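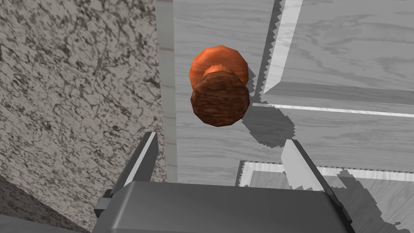

Most arguments about simulation for manipulation are arguments about rendering, and I think they are aimed at the wrong layer. The usual complaint is that the pixels are not real enough, so the policy learned from them cannot be trusted. Look at what a cheap renderer gives you on a door-opening task. The front disc of the knob is a polygon with visible flats, and the shadows break into stair steps wherever they cross the panel molding. All of that is ugly, and very little of it decides whether a grasp closes properly. What decides it is the collision shape, the contact model and the controller rate, and none of those three can be read off a screenshot.

My case comes from a year of maintaining the cabinet tasks in Wedetti, our in-house simulation stack. The task is simple to state: approach a knob, close on it, pull the door past a set angle, release. We train on wrist camera images and joint state. The planner, Drarnach, proposes a pregrasp pose and the learned policy takes over for the last stretch.

In December we spent most of our effort on appearance. We added softer shadows, denser meshes and better stone textures. Success on the physical cabinet barely moved. We then went through the failure logs for 1099 hardware trials and tagged each one by hand. The largest group had nothing to do with seeing the knob. The estimated knob position was good, the fingers arrived on both sides of it, and the grasp slid off during the pull.

The cause was in an asset file. The collision geometry for the knob was a single convex hull, which filled in the narrow stem behind the front face. In simulation the fingers could never get behind the lip, so the policy learned to squeeze harder from the front. Friction in the solver was generous enough to reward that. On hardware the same squeeze is marginal. The visual mesh had the stem modeled correctly the whole time, and anyone reviewing screenshots would have passed it.

We replaced the hull with a convex decomposition, lowered the friction coefficient and retrained. The renderer was left alone. The sliding failures dropped out of first place in the next batch of logs, and the failures now at the top are door hinge problems, which I consider progress of a kind.

There is a fair objection. Perception does fail under bad rendering in some tasks, and transparent or reflective objects are the standard case. I would not ship a glass-handling policy trained on flat shading. A colored knob against a gray door is an easy target, and I do not claim the result carries over. Contrast hides a lot of perception sins. My claim is narrower: measure which layer is failing before paying for the one that is easiest to show in a demo.

The tooling makes this harder than it should be. Every simulator I have used puts the visual mesh on screen by default and hides the collision mesh behind a debug toggle. Our asset library holds 3146 objects, and until this spring the review page showed rendered thumbnails only. We now show the two meshes overlaid, with the volume difference printed next to them. Clekard, the regression runner, refuses any graspable asset where that difference is over a threshold. The check took about 2 days to write and it runs in 90 seconds on a changed asset.

I would also log contact forces at the fingertips in every evaluation run, simulated or physical, and compare the traces as a routine step. A success rate is one number and it averages over the mechanism. Two policies can open the same door equally often, one by hooking the lip and one by crushing the face, and only the first will survive a worn finger pad – or a door with a stiff magnet.

Better rendering is worth having when the logs ask for it. Ours have not asked yet. The next item on my list is hinge damping, and the stair steps in the shadows will stay where they are.

Recent posts
Convex decomposition settings we use in Wedetti
Clekard release notes, September 5, 2022
Why Drarnach plans to a pregrasp and stops
Porting the Chou gripper driver to a fixed-rate loop
Joint limits and the quiet failure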